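Learning to re-cane a chair (slowly, and with sore thumbs)

Posted in: Home & Hands | 3 min read
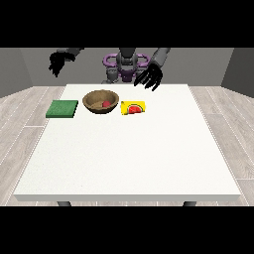
I finished the second chair last night and I'm so pleased with it that I've moved it into the hallway, where everybody has to squeeze past it and say something nice.

The chairs came from my aunt's place in Buddale. There were 2 of them, bentwood, with seats that had gone through years ago and been covered with a square of plywood and a cushion. I'd always assumed caning was one of those trades you had to be born into. Then I saw a Saturday-style workshop advertised at the hall in Prenell, run by Brenda Ulloa, and signed up before I could talk myself out of it.

What a good day that was! Brenda starts everybody on the boring part, clearing the old cane out of the holes, and she's quite right to, as I found at home when I skipped a couple and had to go back with an awl and a torch. After that you soak the cane (warm water, not hot, and not for hours or it goes furry), peg the first strand at the centre back and off you go.

The first layers are a breeze. Front to back, then side to side, then front to back again, and you feel like a genius. The weaving starts after that, and it's slow, and you keep finding you've gone over where you should have gone under about six strands ago. Then the diagonals! I love the diagonals. The little octagons begin to show up and the whole seat tightens under your hand like a drum.

My first chair has a mistake near the back left corner where I ran a diagonal the wrong side of a crossing. I noticed it 3 rows later and left it. The second has no mistakes that I've found, and please don't look for any.

A few things I wrote in the margin of my notes, in case you're having a go:

Golf tees make brilliant pegs. I bought a bag of 19 at the op shop for next to nothing and used nearly all of them.

Keep a damp cloth over whatever strands you're not using. Mine dried out while I was on the phone and snapped when I bent them.

Feel for the shiny side with your thumbnail before you thread it. I have one long stretch of dull side up and it annoys me every time the light comes in low.

Do the edge binding the same day if you can. I left mine overnight on the first chair and it fought me the whole way round.

Materials for both seats came to 176 dollars, including a coil that was the wrong gauge (my fault, I measured between the holes and forgot to measure the holes themselves). Ákos Magyar at Prelitz, the supplier, swapped it for me and threw in a bit of binder cane, which was kind of him.

I've since been eyeing off a rocker with a caned back as well as a seat. The back is curved, and the holes don't go all the way through, so it would mean blind caning, where each strand gets glued into its own little hole. Brenda pulled a face when I mentioned it — then lent me a book. I've read the chapter twice and I'm still not sure which end you're meant to start from.

Next up is a coat of nothing at all, as I've decided to let the cane darken by itself. The plywood squares are in the shed if anyone wants them.

14 comments | 6 shares

Filed under: chairs, cane, mending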